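Varianza en demostraciones con dos brazos: ¿repito o descarto?

Keren
Hola a todos. Estoy grabando demostraciones por teleoperación para entrenar una política de recoger y ordenar objetos pequeños.

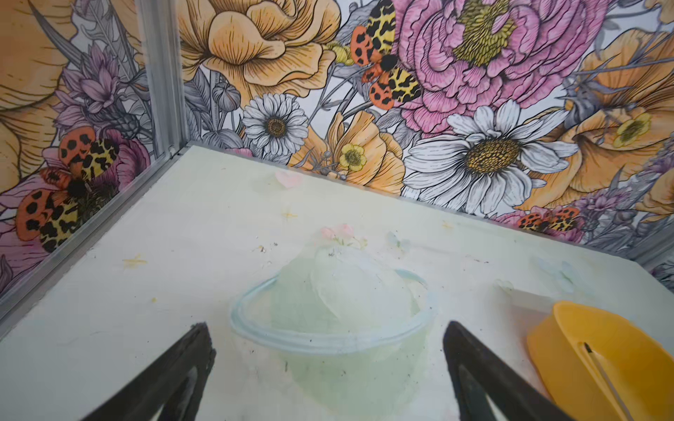
Llevo 959 episodios y el modelo todavía duda antes de cerrar la pinza. ¿Conviene grabar más o limpiar lo que tengo? Mi colega dice que 20 posiciones de inicio bastan - yo no estoy segura. Grabo con cámara de muñeca y cámara fija.

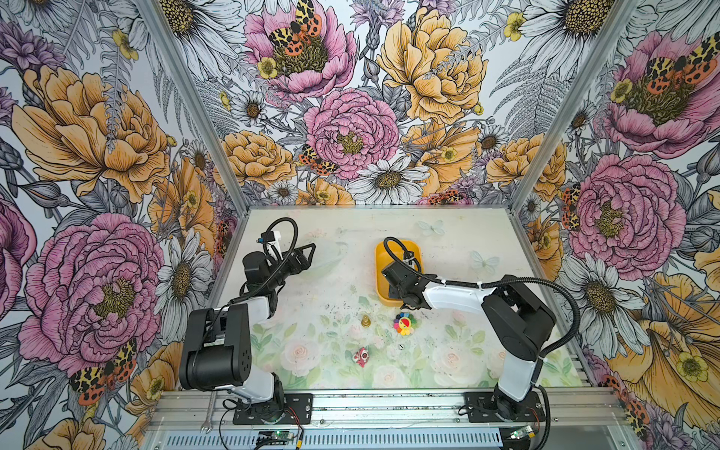 Toment
Primero limpiar. Mira los episodios donde el operador se detiene, porque el modelo copia también las pausas. Yo quité las mías y mejoró bastante.

Giannakopoulos
más datos siempre

Hurcombe
Revisa también la sincronía de las dos cámaras. La mía llegaba 2 fotogramas tarde.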